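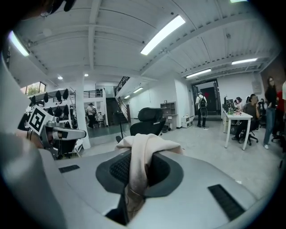 The Londow Road intersection, again

There was another crash at the bottom of Londow Road in March, the second this winter that I know of. I heard it from the kitchen a little after 9 at night. A pickup coming down the hill went through the stop sign and hit a small sedan turning out of the Fedholm parking lot. The sedan ended up on the grass, facing the wrong way. The driver of the sedan went to the hospital with a broken collarbone. The pickup driver walked around on the shoulder talking on his phone until the police came.

I have lived on this corner for nine years and I have written about it here before. The posted limit on the hill is 40. Late in the evening, people come down it a lot faster than that. The police report for this crash put the pickup at 62 when it reached the bottom. I asked for a copy at the station and got it after two weeks and a small fee.

The stop sign itself is part of the trouble. It sits behind the big maple on the Pietrzak side, and when the leaves are out you don't see it until you are past the mailbox. In March there are no leaves, so that wasn't the cause this time. But the street light next to it has been out since before Christmas. I reported it twice through the town website. Both times I got an email saying the request was closed. The light is still out.

Kornalix, the contractor that handles the lights, told me on the phone that the pole belongs to the power company. The power company said the pole is theirs and the lamp is not. I wrote both of these answers down with the time of the call and sent them to the public works office in one email. I haven't heard back yet.

What I asked for in the email:

Fix the light.
Move the stop sign forward, or cut back the maple.
Put a "stop ahead" sign halfway down the hill.

I left out the speed bumps. People on the hill don't want them, and the plows have a hard time with them. A few neighbors would like a four-way stop, and I would be fine with that, but the last time it came up the town wanted a traffic count first. The rule they quoted was 2000 cars a day on the main road. I don't know whether we get that many. Fedholm added a second shift last fall, so the number is surely higher than it was — and most of those cars leave after dark.

A tow truck took both vehicles that night and the road was open again before midnight. There is still glass in the gutter by the storm drain, so watch your tires if you bike through there. The grass is torn up along the edge of my yard and I will reseed it when it gets warmer.

If you saw the crash or have had a close call at that corner, please leave a comment with the month and the time of day. I'm going to print them out and bring them to the next town meeting.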